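ホーム 事業紹介 活動報告 助成先一覧 お問い合わせ サイト内検索

フラバム衣類貸出室(Flavham)整備事業 中間報告
提出先:Evico 助成担当 御中/提出者:Zemside 衣類担当 Lerato Naidoo

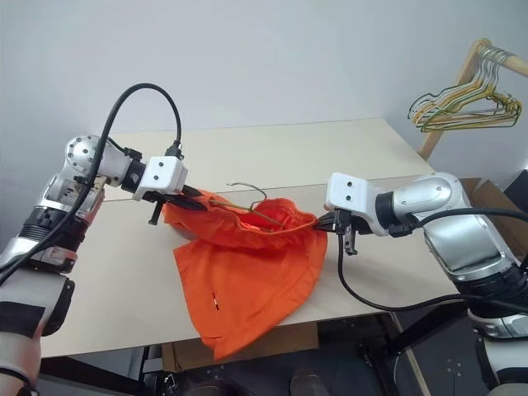

ウエスト部分に針金ハンガーを通しかけたオレンジ色のショートパンツ

1. 報告の対象

今回の報告は、前回の報告以降、7月末までに行った作業を対象とする。内容は、寄付衣類の仕分け、ハンガー掛けの方法の見直し、保管ラックの配置替え、貸出台帳の整理、の順に記す。支出については末尾に概略のみ述べ、明細は別紙の収支表による。

前回の報告で「継続中」とした項目のうち、棚のラベルの貼り替えは終わった。下衣の保管方法の変更は、夏物について終わり、冬物が残っている。返却品の受け取り場所の変更はまだ決まっていない。

2. 衣類の状況

7月末の時点で台帳に載っている衣類は113着である。前回の報告では、台帳に載っていないまま箱に入っていた衣類があることを課題として挙げた。この箱はすべて開け、使えるものは台帳に載せ、使えないものは布の回収に出した。回収に出したものの多くは、襟や袖口の傷み、取れない染み、ファスナーの故障が理由である。ボタンが取れているだけのものは残し、補修の籠に入れている。

種類では、シャツ類と下衣が多く、上着が少ない。下衣の中では夏のショートパンツが増えた。色の濃いもの、柄のあるもの、無地で明るい色のものがまざっており、鮮やかなオレンジ色のものもある。明るい色のものは貸出室の入り口から見えやすい位置に掛けると手に取られることが多いと、受付に入っている職員から聞いている。記録を取った結果ではないので、配置の根拠とするにはもう少し様子を見たい。

反対に余っているのは、大人用の白いシャツである。行事の前になるとまとめて借りられるが、それ以外の時期はほとんど動かない。夏の間は奥のラックに移し、手前を空けた。

サイズの表示が読めなくなっている衣類も多かった。これらは胴回りと丈を測り、台帳に実寸を書いた。表示が残っているものについても、製造元によって大きさの基準が違い、同じ表示でも実際にはかなり差がある。貸出の際に「表示どおりだと思って借りたら入らなかった」という申し出が続いたので、下衣に限って、表示の有無にかかわらず胴回りの実寸を併記することにした。上衣は今のところ表示のみで運用している。

3. ハンガー掛けの方法の見直し

今期の作業で最も時間を使ったのがこの項目である。

これまで下衣は畳んで棚に積んでいた。積んだ状態では下のものを引き出すたびに上が崩れ、閉室後に畳み直す手間がかかっていた。また、利用者が丈や形を確かめるには一枚ずつ広げる必要があり、広げたまま戻されることも多かった。前回の報告で述べたとおり、下衣もハンガーに掛けて並べる方法に切り替えることとし、まず夏のショートパンツから始めた。

挟む形の留め具がついたハンガーを揃えるのが簡単だが、数を買う予算は組んでいない。手元には細い針金のハンガーが多くあり、これを使う方法をいくつか試した。

最初に試したのは、下の横棒に二つ折りで掛ける方法である。長いズボンであればこれで問題ないが、ショートパンツは丈が短く、掛けても左右の重さが釣り合いにくい。ラックを少し押しただけで滑り落ちるものがあった。特に化学繊維の生地は滑りやすい。横棒に紙を巻く方法も試したが、紙がすぐにずれ、見た目もよくないのでやめた。

次に試したのは、ハンガーをウエスト部分に通す方法である。横棒の端から入れ、腰の幅いっぱいまで針金を渡し、フックを上に出す。腰の部分に張りが出るので形がわかりやすく、滑り落ちることも少ない。現在はこの方法を基本としている。

ただし、通す作業には慣れが要る。作業の途中で止まりやすいのは次のような場合である。

・ハンガーが半分ほど入ったところで生地がたるみ、横棒の先が布に引っかかる。
・フックの曲がった部分に生地が巻き込まれる。
・ゴム入りのウエストで、片側を引くと反対側が縮んで戻る。
・内側の紐が横棒に絡む。

対処として、ウエストの両端を押さえて生地を張った状態にし、それから針金を送るようにした。宙に持ち上げたままよりも、台の上の低い位置で行うほうが取り落としが少ない。フックの側は最後まで布から離しておき、横棒が反対の端に届いてから向きを直す。ゴムの強いものは無理に広げず、従来どおり畳んで棚に置く。強く広げたまま掛けておくと、ゴムが伸びるおそれがある。

針金の先が出ているハンガーは、生地を傷めるので使わない。以前に店のクリーニング品についてきたものには、ねじってある根元の端が外へ向いているものがあった。曲げ直せるものは曲げ直し、塗装がはがれて錆が出ているものは処分した。錆は薄い色の生地に移ると落ちにくい。今後は受け入れの段階で確認する。

ハンガーの幅も揃っていない。子ども用の下衣に大人用の幅のハンガーを入れると腰の部分が引っ張られ、形が崩れる。幅の狭いものを別の箱に分け、箱の側面に「小」と書いた。針金を内側に曲げて幅を詰めることもできるが、曲げた箇所で左右の高さが変わりやすく、掛けたときに傾く。今のところ急ぎの場合だけにしている。

夏のショートパンツでハンガー掛けに移し終えたのは50着近くである。残りはゴムの強いもの、または補修待ちのもので、棚に置いている。

4. ラックと作業台の配置

貸出室のラックは4本ある。これまでは壁沿いに一列に置いていたが、奥の1本の前に返却品の箱が積まれ、ほとんど使われていなかった。今回、箱を別の場所に移し、ラックを2本ずつ向かい合わせに置き直した。間の通路は、車椅子や乳母車が入れる幅を取った。通路の突き当たりに鏡を置く案もあったが、出入りの際に当たる可能性があるので、鏡は従来の位置のままとした。

配置替えに合わせて、ラックの用途を次のとおり決めた。

手前の左:夏の下衣
手前の右:夏の上衣
奥の左:上着と行事用の衣類
奥の右:白シャツと季節外れのもの

ショートパンツは丈が短いので、掛けると下に空きができる。この空きに靴の箱を置くことを検討したが、掃除がしにくくなるため見送った。空きはそのままにしている。

作業台については、天板の上に物を置いたままにしないことを決めた。以前は針箱、はさみ、台帳、返却品が同時に載っており、衣類を広げる場所がなかった。針箱とはさみは引き出しに、台帳は受付に移した。台の上で衣類を広げ、汚れと傷みを見て、そのままハンガーに掛けるところまでを続けて行えるようになった。明るい色の衣類は細かい汚れが目につきやすく、濃い色のものは糸くずが目につきやすい。どちらも台の上で一度広げて確認している。

照明は変えていない。夕方以降は作業台の手元がやや暗く、紺と黒の区別を間違えることがある。台帳の色の欄に誤りが見つかったのはほとんどがこの組み合わせであった。当面、色の記入は明るいうちに行うことで対応する。

5. 台帳と札

台帳は従来の紙のものから、表計算ソフトの一覧に移した。名称はこれまでの帳面の呼び名を引き継いで「Pal」としている。記入する項目は、番号、種類、色、表示サイズ、実寸(下衣のみ)、状態、置き場所、貸出の有無である。

色の書き方が人によって違い、同じ衣類が「橙」「オレンジ」「朱色」と別々に書かれていた。検索しても出てこないことがあったので、色の名前は一覧から選ぶようにした。一覧にない色は近いものを選び、備考に補足する。柄物は地の色で登録する。

札は厚紙を切って作り、ハンガーの首に紐で下げている。衣類に直接つける方法に比べて、試着の際に邪魔にならない。一方で、衣類をハンガーから外したときに札と離れてしまう問題がある。今期も、札だけが残ったハンガーと、番号のわからない下衣が出た。照合はできたが、時間がかかった。下衣については、衣類の内側に小さな布の番号札を縫いつけ、ハンガーの札と同じ番号を入れることを考えている。縫いつけの手間がどの程度か、来期の初めに少数で試してから決める。

6. 洗濯と補修

返却された衣類は、すべて洗濯してから戻している。洗濯は外の店に出さず、室内の洗濯機で行う。色の鮮やかなものは、初めて洗うときに必ず単独で洗う。前回の報告の期間中に、赤い上衣の色が白いシャツに移り、シャツを処分することになったためである。今期は色移りはなかった。

乾燥の際にも針金のハンガーを使っていたが、下衣はやめ、洗濯ばさみで裾を留めて干すことにした。腰に針金を通したまま干すと、生地の重なった部分の乾きが遅い。乾いたことを確かめてから台に戻し、ハンガーに掛ける。手順が一つ増えるが、生乾きの臭いについての申し出はこの変更の後は受けていない。

補修で多いのは、ボタンつけ、裾のほつれ、ウエストの縫い目のほつれである。最後のものは、ハンガーを通す作業で広がる場合がある。縫い目に隙間のあるものは掛ける前に補修の籠に入れることを、作業手順の紙に加えた。裾上げの依頼は受けていない。貸出品の丈を変えると次の人が使えなくなる。

7. 利用の状況

貸出の受付は、午前10時からとしていたものを変えていない。夕方に来たいという希望は続いているが、閉室後に返却品の確認と掛け直しを行っており、時間を延ばすには人の配置を見直す必要がある。掛け直しにかかる時間は、畳んでいた頃に比べて短くなった。ただし、どの程度短くなったかは測っておらず、担当者の感覚にとどまる。来期は開始と終了の時刻を作業日誌に書く。

利用者からは、丈が見比べやすくなったという声のほか、ハンガーから外したショートパンツを元に戻せないという声があった。ウエストに通した針金は外すのは簡単だが、戻すのは手間である。無理に押し込んで生地に跡がついたものもあった。試着後の下衣は戻さずに受付の籠に入れてもらうこととし、その旨をラックの端に掲示した。掲示の後も自分で戻そうとする人はいるが、声をかければ籠に入れてもらえる。

返却の遅れについては、長引いているものに電話で連絡を取っている。遅れの理由は、行事が延期になった、家族の衣類とまざってしまった、などである。延滞の料金は取っていない。

8. 支出の概略

今期の支出は、札用の厚紙と紐、洗剤、糸と針、ラックの車輪の交換部品、掲示用の紙である。いずれも承認済みの費目の範囲に収まっている。ハンガーは購入していない。ラックの車輪は、配置替えの際に動きの悪いものが見つかり、部品のみ交換した。

冬物の下衣は厚みがあって重く、細い針金のハンガーでは横棒がたわむと見込まれる。太い針金のもの、または留め具つきのものが必要になった場合は、備品費からの支出について事前に相談したい。

9. 次の期間に行うこと

・冬物の下衣の掛け方を試し、必要なハンガーの種類を決める。
・布の番号札を少数の下衣につけて試す。
・返却品の受け取り場所を決める。候補は受付の横と、奥のラックの脇である。
・作業日誌に掛け直しの時間を記録する。
・サイズ表示のない上衣について、実寸を載せるかどうかを決める。
・ハンガーに通す手順の紙を、新しく入る職員向けに書き直す。現在のものは文字が多く、フックの向きについての説明が後ろのほうにあって見落とされている。

受け取り場所については、受付の横は利用者にわかりやすいが、混む時間帯に列とぶつかる。奥のラックの脇は広いが、初めての人には見つけにくい。両方を試す期間を設けてから決めたい。

10. ご相談したい点

布の番号札に使う材料を、現行の消耗品費で購入してよいか。費目表に「札」とあるのは紙の札を想定した記載であり、布と名入れ用のペンを含むかどうかがはっきりしない。次の期間の試行に間に合うよう、ご回答をいただきたい。

別紙:収支表、ラック配置図、作業手順の紙(現行版)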